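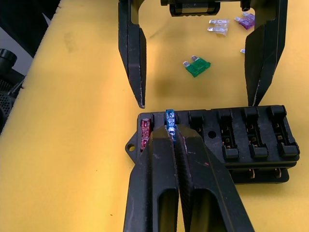
Home > Rides > E-bikes & scooters > Batteries > Ask the group

Range dropped by half once it got cold, is my battery dying?
Posted by Naveed Rizvi in November
3 min read

Hi all, first winter with an e-bike and I'm a bit worried. I have a Citen commuter, the step-through one, bought new in spring. All summer I was getting 45 miles out of a charge without even trying, mostly assist level two, and I only plugged in once a week. Now I'm lucky to see half that. Yesterday I rode home from Ritdale and it went from three bars to one on the long hill past the reservoir, then when I parked it in the garage and came back after dinner it said two bars again?? So which is it!

I keep the bike in an unheated garage and charge it out there overnight. Tires are the ones it came with and I pump them up when I remember to (not often). I weigh the same as I did in July, give or take a few pies. The shop that sold it to me wants to keep it for a week to "run diagnostics" and I need it to get to work. Is this just what happens in cold weather or should I be making a fuss while it's still under warranty?

Navigation: Newest | Unanswered | My posts | Log in

OspinaHillRider

Totally normal, don't panic. Every battery of this kind gives you less when it's cold, and a big drop on a freezing morning is nothing strange. The bars thing is normal too. The gauge on most of these bikes is guessing from voltage, and voltage sags when you're climbing and comes back up when the bike has been sitting. I ignore mine on hills completely.

What I'd change is the garage. If your battery comes off, take it inside every night, charge it indoors at room temperature, and put it on the bike right before you leave. If it's been out in the cold, let it sit indoors for an hour or two before you plug it in. Charging while it's below freezing is hard on the cells and your manual almost certainly says not to do it. I was doing exactly the same as you my first year and felt pretty dumb when I finally read mine.

Also pump up your tires!! They lose pressure when the temperature falls, and soft tires eat range like crazy. I check mine every 7 days in winter. And get one of those neoprene covers for the battery, mine is a Kurkitero and it's ugly but I like it.

pedalpusher

mine does this too. i just bought a second battery

Wrenchy Dee

I agree with most of what OspinaHillRider said, but half is on the high side for me if it's only chilly where you are and not properly freezing. Before you hand the bike over for a week, try a test of your own. Keep the battery indoors for a few days, air the tires up to the number on the sidewall, and ride your usual route at your usual assist level. Write down the miles. If it comes back most of the way to your summer number, you've got your answer and you can keep riding.

If it doesn't, spin both wheels with the bike off the ground and listen for a brake rubbing. Pads drag more than people think and you don't notice with a motor helping you along. Clean and lube the chain too if it's been through road salt.

If it's still bad after all that, go back to the shop with your notes. Ask them for a capacity test and ask for the result in writing, so you have it if you need to claim later. A battery that's less than a year old shouldn't have lost much at all. Mine has 1000 miles on it and goes nearly as far as it did new, in warm weather anyway. You could ask if they'll test the battery overnight and give it back in the morning. My shop did that for me and I only missed one ride.

Oh, and for long storage leave it partly charged, somewhere cool but not freezing. Probably doesn't matter if you're riding every day.

Naveed Rizvi

Thanks everybody! Battery is in the kitchen now, next to the toaster, and I've pumped the tires (they were REALLY soft, oops). Will do the route test and write the miles down this time.

Back to Batteries | Next thread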